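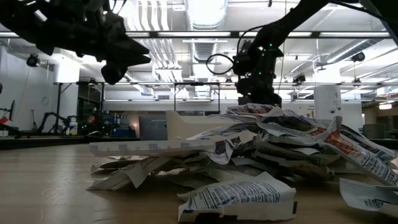
# Paper, packets and three bins

In May we spent several afternoons with the paper that collects in our workroom. I am Yi-an Ma and I look after the materials here, together with Hae-won Shin. We hope that colleagues in the other building will maybe do the same with their own drawers. English is not my first language, so please forgive me if some sentence is a little stiff.

## Newspaper and flyers

Old newspaper is the most useful thing we get for free. We use it for filling boxes, for wrapping cups and for covering the floor when someone is painting. The flyers come inside the newspaper, and we do not separate them when the paper is only for filling. Glossy flyers are not so good for wrapping, they slip. Torn pages are welcome too.

Hae-won weighed one full sack before it went down to the store: 800 grams. It looked like much more. Crumpled paper takes a lot of space, and for this reason we now ask everybody to bring it flat, if they can.

## Small packets

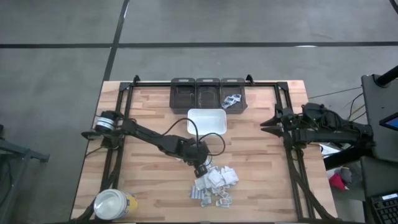
Small packets are more difficult than newspaper, as they hide between other papers and then go to the recycling by mistake. Last year we lost a whole order of labels from Cladley in this way. Now we put everything in one heap first and go through it slowly. The smoky-grey bins stand in a row at the far side of the table, and the white and blue packets have their place in the right one. The white tray in front of them is for things we are not sure about. I like a low tray for this, you can look into it without lifting anything.

Packets with print in red, blue or black are put with the others of the same colour when there is time. When there is no time, they may stay together until the next day.

## Some notes for those who want to try

- One heap should not take longer than 30 minutes. After that we become careless.
- Bins are kept in cupboard 212, on the second shelf. Please return them there with the handle to the front.
- Sacks of newspaper go to room 518, and only before four in the afternoon.
- If you find an order slip from Kusari, give it to Hae-won, also when it is torn.

More pictures will be added when we have sorted the string and the tape.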